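Leader arms or a gamepad for teaching a bench robot to rack boards?

Posted in Home Automation and Robotics, 19 March 2024
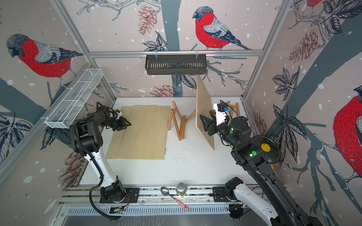

Should I be recording my demonstrations with a pair of leader arms, or is a gamepad good enough if I practise?

Leader arms, if the job needs both hands at once. A gamepad is fine for driving one gripper from A to B, but standing a thin board upright in a stand means moving and rotating together, and thumbs are poor at that.

That's the short version I got from the bloke at Polteo when I rang them. He also sells leader arms, so I'm after a second opinion from people who don't.

Some background. I've got two small arms on a rail, teleoperated, and the task is to pick up flat plywood boards and stand them in little wooden racks. My nine-year-old could do it while watching telly. I have been at it for most of the summer holidays and have 34 recordings I'd be willing to show another adult. I did the lot on a gamepad, one stick for each arm, with the shoulder buttons for wrist rotation and a good deal of language that isn't in the manual.

The policy trained on those recordings does learn something. It has learnt to hesitate. It goes up to the board, has a think, backs off, comes in again from a slightly different angle and has another think. I recognise the style, as it's mine.

So before I spend 400 dollars on a second-hand leader set from a fellow in Dosham, I'd like to know:

Does the smoother control show up in the trained result, or do I only feel better while recording?

Can I keep the gamepad recordings and mix them in, or are they landfill?

Is there any point trying the hand-guided way (motors slack, push the arm about yourself) for a job like this?

Software is the Majumder recorder, older branch, if that matters. Please don't tell me to switch, I've only just got it to start twice in a row.

Rezaul Pramanik
Kistville

Farzana Sikder

Buy the leader arms. I went through the same thing last December with a cutlery sorting job and the hesitation you describe came straight from the recordings. On a gamepad you stop to work out which stick does what, and every stop goes in the file as though you meant it. The robot has no way of telling a pause for aiming from a pause for swearing.

On your three points, in order.

It shows up in the result. My gamepad runs were more than twice the length of the leader arm runs for the same pick, and most of the extra was dithering next to the object. The trained arm dithered in the same places. After I re-recorded, it went in and closed.

Don't mix the old ones in straight away. Train on the new set first so you know what it does alone, then add the old ones and see whether it gets worse. Mine did. If you're sentimental about them, trim the dead stretches off the start and end and keep the cleanest few. Check your recorder lets you trim the joint data together with the video, though. The older Majumder branch used to cut one and leave the other, and you get an arm that lives slightly in the future.

Hand guiding works for one arm and a slow task. With two arms you are standing in the middle of it with both hands full, and your sleeves are in every camera view. The policy then learns from footage with a large cardigan in it, and there won't be a cardigan when it runs by itself. You can play the motion back afterwards and film the replay, which gets rid of you, but with anything that has to be slotted the replay tends to miss by just enough to be annoying.

Some things I'd do whichever way you go:

Decide which arm does what and stick to it. If the right one holds the upright board, it always holds the upright board.

Move where the boards start between recordings, a bit at a time. If they always begin in the same spot you've trained a very expensive music box.

Watch through the camera views while you drive, and don't look at the arms. If you can't see enough on screen to do the job, the policy can't either. I hated this and it helped more than the hardware did.

Record a few where you fumble the board and then recover properly. A few, mind. You seem to have the fumbling covered.

And do your recordings in short sittings. After the first hour I was teaching mine to be tired.

Piyumi Seneviratne

gamepad is fine, skill issue. I did 658 episodes on one and my arm stacks cups no worries. turn the stick sensitivity down to 3 and set a proper dead zone, the default one is rubbish

edit: ok it was one arm and the cups were quite big

Nilmini Bhuiyan

Mostly agree with Farzana, with one grumble. Leader arms don't push back. When your follower presses a board against the stand you feel nothing at your end, so you keep leaning, and the motors keep leaning for you. I cooked a wrist servo that way. Set a torque limit before the first session and listen for the whine.

Also check that the second-hand leaders are the same proportions as your followers. If they aren't, the joints map across but your sense of where the gripper is won't, and you'll be back to guessing with dearer equipment. Ask the Dosham fellow for the calibration files while he still wants your money.

Rezaul Pramanik

Thanks all. Tried watching the screens only, as suggested, and couldn't find the edge of a board with either gripper for ten minutes, so that explains a fair bit. I've moved the side camera and will redo a handful on the gamepad before I ring Dosham. Piyumi, the dead zone did help, I'm sorry to say.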